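Maja Tokarz had the kettle on before I'd found a place for my coat, and she'd already started on the story of the flood. She spent 40 years behind the counter at Pitkänen Drug in Nallow, the narrow store at the bottom of Irnedero Street, and she has been retired just long enough to miss it. "I miss the bell on the door," she told me, cutting me a piece of poppy seed cake far bigger than I'd asked for. "I hated that bell for years, and now I hear it when I'm doing the dishes!"

She came to the store straight out of school, to sweep and run the register, and went off later to study pharmacy with old Mr. Pitkänen's encouragement and a little of his money. She paid back every cent, she wants that written down.

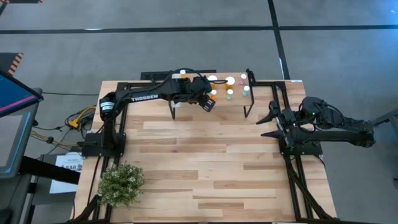 ## The year the Veser came up

The flood was in November, her second fall as a pharmacist. The river was over the bottom step by supper, and she and Mr. Pitkänen carried the stock upstairs in bread crates borrowed from the bakery. "We took the prescription files first, then the insulin, then everything else," she said. "The greeting cards we let go. They were ugly cards anyway."

They filled prescriptions from the upstairs bedroom for 10 days, with people calling up from the street and Maja letting the bags down on a clothesline. A good many of those customers stayed with her for the rest of her working life – and so did their children, who still stop her outside the post office to show her a rash.
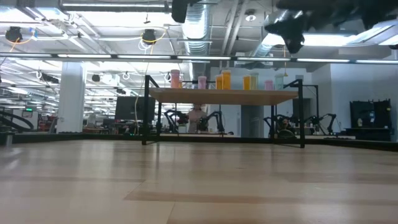 Did people ever come in just to talk?

Every single day, and I never minded it. There was a chair by the scale, and if somebody sat down in it I knew I'd better finish what I was counting and come around the counter.

That chair is in her kitchen now, repainted green, and I was sitting in it. She kept it when the store was sold, along with the brass scale and a drawer full of labels in Mr. Pitkänen's handwriting, which slants so far to the right that new clerks used to tip their heads to read it.

I asked what she'd tell a family looking after an older parent. "Write it all down on one sheet of paper," she said. "The vitamins too, and the stuff from the grocery store. Then bring the sheet to the pharmacist and let her be nosy."

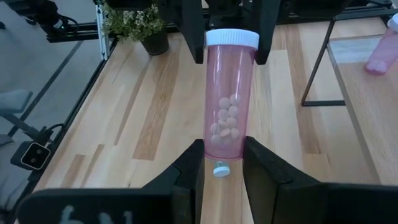

*A pink pill bottle with a white screw cap.*

She is fond of the young pharmacist who has the job now, and drops in more often than she probably should. They argue, in a friendly way, over whether the hand cream belongs up front. Maja says it does, and she has said so twice this month.
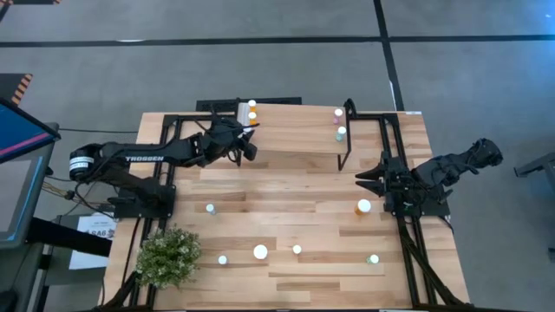 ## What she does with her mornings

She walks along the Veser as far as the footbridge, whatever the weather, and then comes home and bakes. She's learning the accordion as well, badly by her own account, though the neighbors have been very sweet about it. When I got up to leave she wrapped the rest of the cake in foil and asked, while she was at it, whether I was taking anything for that cough.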